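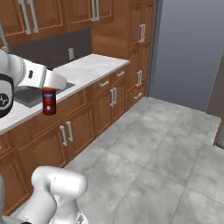

Sim kitchen, teleop session, dark red bottle under the gripper and out past the counter edge.

December, 4:40 pm

Long afternoon on the headset, but a good one! Cosmin drove first and I took over once his wrists gave out (he grips the controllers like a motorbike). We're at 622 demos for the bottle task now, 81 of them from today, and I threw out 24 for jerky starts.

Biggest headache is still depth. Over the marble I can judge height fine from the sink, but once the arm swings out in front of the cabinets I lose all sense of how far down I am. Paraschiva wants a drop shadow in the operator view only, so it never gets into the training data. I like it, will try it in Jitaru tomorrow.

Also lowered the hand-to-arm scaling a notch. Slower, yes, but so much calmer on the fingers!

Mohsin, if you read this: episode 2958 has the wrong task string, please don't merge it until I've fixed the label. And who moved my good chair?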